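Folding a chunky cable sweater with beads on the front
Knits and Delicates > Folding and Storage

ulo_7
28 June 2025

I'm putting the winter things away late this year and I have one sweater I never know what to do with. Dusty pink, fuzzy, thick braided cables, ribbed cuffs. On the front there's a small bow made of white beads, with the ends of the bow hanging down loose.

Last year I folded it in thirds like everything else and put it in the middle of a stack. When I took it out in January the beads had pressed a dent into the sweater above it, and the fuzz around the bow was flat. The dent came out. The fuzz took a while.

How do you fold something like this? I have a shelf, two under-bed boxes and the usual closet rod.

skinner108

Front side in. Lay it face up, put a piece of plain cotton over the bow, fold the sleeves across, then fold the bottom up to the collar. The beads end up inside and can't touch anything else.

Don't hang it. Cables are heavy and you'll have bumps at the shoulders by fall.

ziris

I'd go the other way. If you fold the front in, the beads press into the sweater's own sleeves, and on a fuzzy knit the strands get caught in the pile. I have a cardigan with beaded flowers and I spent most of an evening picking fuzz out of it after storing it like that.

Fold it front side out, bow on top, and make it the last thing in the box.

skinner108

The cotton is there so the beads don't touch the sleeves. I've done it this way for years on three sweaters and haven't had fuzz in the beads.

ziris

The cotton moves when you pick the thing up. Mine did anyway.

ruselix_knits

You can stop it moving with two basting stitches. Any thread, long loose stitches, pull them out when you unpack. Only go through the cotton and catch the back of a knit stitch, don't pierce the yarn.

Is the bow sewn on or glued? If it's sewn, turn the sweater inside out and look at the back before you store it. The thread holding beads on store-bought sweaters is usually one continuous piece, so one loose end means you lose the lot.

ulo_7

Sewn. I checked and there's a knot at the back that looks fine. I put a second stitch through it just in case.

The under-bed boxes are not very deep. Will a cable sweater folded in half lengthwise and then in thirds even fit with the lid closed?

skinner108

Skip the thirds. Sleeves in, one fold across the middle, done. It takes more floor space in the box but it's flatter and you only get one crease. With thick cables every extra fold is a hump.

bluehamper

For the sleeves, lay them straight across the back at chest height and let the cuffs stick out a little if they have to. People fold the cuff back to make it neat and then the ribbing gets a bend in it that you can see when you're wearing it.

I also smooth the cables with my hand before folding so they lie straight. If they're twisted when you put weight on them they stay that way until the next wash.

ziris

Agree about the cuffs.

Are you washing it first? I didn't see that mentioned. It matters more than the fold. Body oil and deodorant marks are what turn yellow over the summer.

ulo_7

Washed by hand and dried flat on a towel. It took two days.

ruselix_knits

Give it another day before it goes in a box with a lid. The cables hold water in the middle a lot longer than the plain parts. Squeeze the thickest section between your fingers, and if it feels cooler than the hem, leave it out.

I wouldn't use a vacuum bag for this one either. They're fine for duvets but a fuzzy knit comes out looking like felt.

hallcloset138

I just roll mine and put it on the shelf. No beads on it, but it's the same kind of fuzzy yarn and it looks fine every year.

skinner108

Rolling is OK for thin stuff. With beads on the front you'd be winding them against the knit all the way around.

hallcloset138

Fair enough. I'd still rather have it on the shelf where I can see it. Things under my bed get forgotten.

ulo_7

Thanks all. I'm going with ziris on front side out, on top of everything else in the box, but with the cotton cloth over the bow and ruselix's basting stitches to hold it. One fold across the middle, sleeves behind, cuffs left flat. It gets its extra day to air on the bed first, and I'll straighten the cables by hand before I fold it.

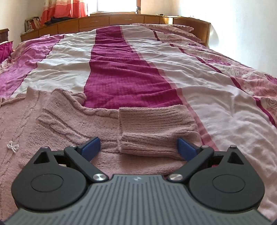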